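Bundum cell rulebook, second edition, from Drotach

I bought this to replace the house rules we had written ourselves for a two-arm cell. It is a binder of rules and checklists for small robot cells, and we have worked from it since June.

The best chapter is the one on the floor. It asks for a check at the start of each shift and sets a limit for grit, chips and scratches. 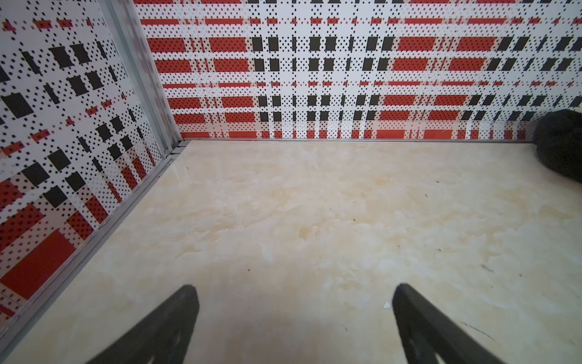
The wording is short and a new operator can follow it. Matěj Kollár cut our own start sheet down to one page with it. The chapter on shared reach is good too. It says which arm has right of way over soft items and makes you write that down before a run. 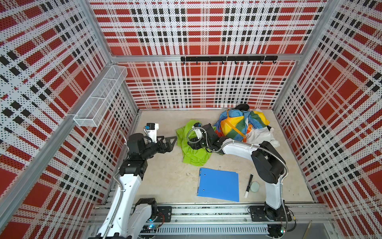

Two arms at the green cloth, hooks and wire basket left empty.

Weak points: the cable section is thin, and the log sheets stop at 2,000 cycles, so we had to add our own. The index is poor. Haslam's guide has a better one but skips fabrics.

At 100 dollars it is fair for a shop with one or two cells. I would buy it again.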